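Sigilo futuro (criptografia)
Propriedade dos protocolos de acordo de chaves
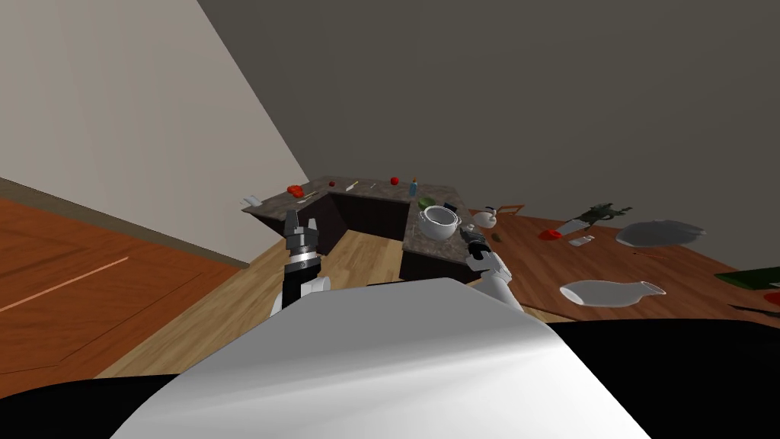 Alina Sârbu

Sigilo futuro, também chamado segredo futuro perfeito (do inglês perfect forward secrecy, PFS), é a propriedade de um protocolo de comunicação segundo a qual o comprometimento de uma chave de longo prazo não permite decifrar sessões encerradas antes desse comprometimento. A propriedade diz respeito à confidencialidade do tráfego passado. Quem obtém a chave de longo prazo pode, em geral, fazer-se passar pelo seu titular em sessões posteriores, até que a chave seja revogada.

Definição

Um protocolo oferece sigilo futuro quando as chaves de sessão são derivadas de valores efêmeros, gerados para cada sessão e eliminados da memória ao seu término. A chave de longo prazo serve apenas para autenticar a troca. Um adversário passivo que tenha gravado o tráfego cifrado e obtenha mais tarde a chave privada do servidor continua sem acesso ao conteúdo.

O adjetivo «perfeito» é contestado por parte da literatura, por sugerir uma analogia com o sigilo perfeito no sentido de Shannon, que é uma noção distinta e independe da capacidade de cálculo do adversário.

Funcionamento

A construção mais comum recorre ao acordo de chaves Diffie-Hellman em modo efêmero, sobre corpos finitos (DHE) ou sobre curvas elípticas (ECDHE). Cada parte gera um par de chaves temporário, envia a componente pública assinada ou autenticada por outro meio e calcula o segredo comum. Desse segredo extraem-se, por meio de uma função de derivação, as chaves de cifra e de integridade.

No transporte de chave por RSA, usado em versões antigas do TLS, o cliente cifra o segredo inicial com a chave pública do servidor. Todas as sessões ficam então dependentes de uma única chave privada. O TLS 1.3 suprimiu esse modo.

Aplicação em mensagens

Em conversas assíncronas uma sessão pode durar meses, e a renovação por sessão é insuficiente. Os protocolos de catraca atualizam as chaves a cada mensagem ou a cada troca de turno. O aplicativo Privine aplica uma catraca simétrica por mensagem e renova o segredo Diffie-Hellman quando muda o remetente; chaves de mensagens recebidas fora de ordem são conservadas por 7 dias e depois descartadas. A biblioteca Branine adota o mesmo esquema, com prazo de 2 dias.

A recuperação da confidencialidade após um comprometimento – designada segurança pós-comprometimento – é uma propriedade separada. Uma catraca puramente simétrica não a fornece.

Limitações

O sigilo futuro não protege cópias do texto em claro guardadas nos dispositivos ou em cópias de segurança. Depende também da eliminação efetiva dos valores efêmeros. Na análise do servidor de retransmissão Skistholm, 167 chaves de sessão foram recuperadas de um arquivo de paginação; em seis casos, a sessão correspondente já estava encerrada. A retomada de sessão por bilhetes, quando a chave que os cifra permanece inalterada por longos períodos, reduz igualmente a garantia. O serviço Hamada passou a renovar essa chave a cada seis horas.

A troca Diffie-Hellman clássica é vulnerável a um computador quântico de escala suficiente, capaz de atacar tráfego gravado anteriormente. Os esquemas híbridos combinam a troca clássica com um mecanismo de encapsulamento de chave pós-quântico.

Ver também

Acordo de chaves
Criptografia de ponta a ponta
Gestão de chaves
Negação plausível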